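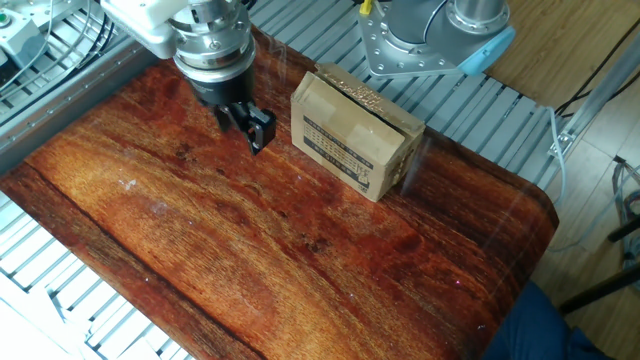

4. Recording box trials for the Dakeck method

The Dakeck method trains a single policy on recordings of an arm working with cardboard boxes, then tests that policy on boxes it has not met. It depends on each trial starting from a known state. Before a recording starts, the gripper should be open, off the table and clear of the box, with the fingers near the height of the box's upper edge, as they are over the red-brown wood-grain surface here. A box lying on its side is a valid start. So is an upright one. Record which it is, as the two are scored separately.

This section covers start positions, open boxes and closed boxes. Calibration is in section 3. Training settings are in section 5.

4.1 Before the first trial

1. Check that the arm has been homed and that the calibration file carries the current session name.
2. Wipe the tabletop with a dry cloth. Do not use spray polish.
3. Run the camera check in Wokedia. Both the back edge of the table and the front corner must be in view.
4. Turn off any lamp that puts a bright patch across the working area. Thin streaks of glare are acceptable and were present in most of the training recordings.
5. Start a new session and enter the operator's initials.

Note: Do not move the table once a session is open. If it is knocked, close the session, repeat the camera check and start again. Sessions joined together afterwards gave us position errors that took a long time to find.

Caution: Keep hands and sleeves outside the reach of the arm whenever the drive is enabled. Press the stop before leaning over the table to reset a box.

4.2 Open-box trials

Open-box trials test whether the policy can tell the opening from the flaps. The earlier Kollár baseline often treated a raised flap as a side wall and tried to close on it.

1. Stand the box upright towards the back of the table.
2. Fold the flaps outward. They do not need to be even, and you should not flatten them by hand between trials.
3. Place the insert inside, where it can be seen through the opening.
4. Bring the gripper above the box with the fingers pointing down.
5. Select OPEN in the trial menu and press Record.
6. Let the trial run until the arm stops by itself or the time limit is reached.
7. Mark the result before resetting anything.

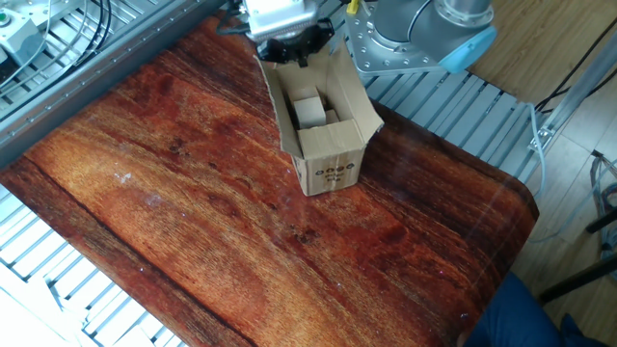

Figure 4-2. Open box with cardboard inside and flaps folded out, gripper above the opening.

Note: A trial in which a finger touches a flap is not a failure if the insert is still reached. Mark it as TOUCH. A trial in which the whole box is shifted by a flap contact is marked as PUSH and counts as a failure.

If the arm stops above the box and does not descend, wait for the time limit. Do not nudge the box to help it. Analyn Macapagal's review of the first data set found 37 trials where the operator had done this, and all of them had to be removed.

4.3 Closed-box trials

Closed boxes are harder for the method than we expected. Print and shiny tape change the look of each face, and the first version of the policy seemed to rely on bare cardboard to find the edges. The present version is trained with plain and printed boxes mixed in every batch.

1. Close the flaps and tape them down. Worn boxes may be used as long as they hold their shape.
2. Stand the box upright with a printed face towards the front of the table.
3. Move the gripper to the left of the box, near its upper corner, with the fingers slightly open.
4. Check that the fingers are clear of the tabletop.
5. Select CLOSED and press Record.
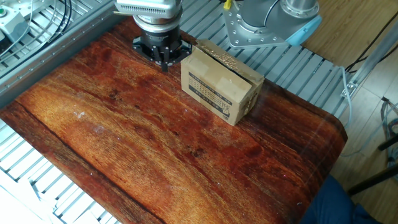 Figure 4-3. Taped box standing upright, fingers close to its upper-left corner.

Caution: Loose tape ends can stick to the fingertips. Press them flat before each trial.

4.4 Saving and checking

1. Close the session in Wokedia and wait for the file list to appear.
2. Open one recording from each trial type and play it through.
3. Copy the session to the Jestex store. Keep the local copy until the check mark shows.
4. Write any change of box, tape or lighting in the session notes.

Result marks are checked by a second reader. Where the two readers disagree, send the recording to Evanthia Moschos with both marks attached. Do not change a mark after the session has been copied.

Go to section 5 to build the training set.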